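In Memory of Graça Simões

It is with sadness that this blog records the death of Graça Simões, who passed away peacefully at home in September after a short illness. Her brother-in-law, Horácio Godinho, was with her, as were two of her nieces. 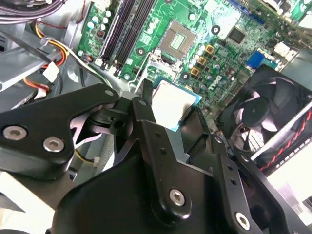
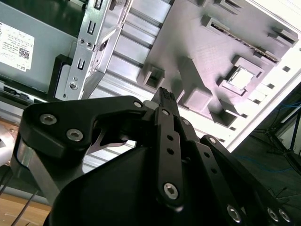

Graça was born in Louro, the youngest of 5 children, and left school early to help her mother in the family bakery. She came to England as a young woman and took a post in the wages office at Conport, where she remained until her retirement. Former colleagues recall that she wrote to every new starter by hand, and that her letters were kept.

She joined the parish choir in her first winter here and sang alto with it for the rest of her life. Over the years she copied out nearly 3000 pages of music for its members in blue ink, with the breathing marks added in pencil. The sheets remain in the vestry cupboard and are still in use.

Graça did not marry. She was a devoted aunt to 7 nieces and nephews, several of whom lodged with her while they were studying. She returned to Louro each summer until her knees made the journey difficult, and afterwards telephoned her sister there every evening at six.

The funeral Mass has taken place, and the family wishes to thank all those who attended or sent flowers. Her ashes will be taken to Louro and placed beside those of her parents. Donations in her memory may be given to the choir's music fund. Anyone holding letters or photographs which the family might copy is asked to write to Horácio, who will return them by post.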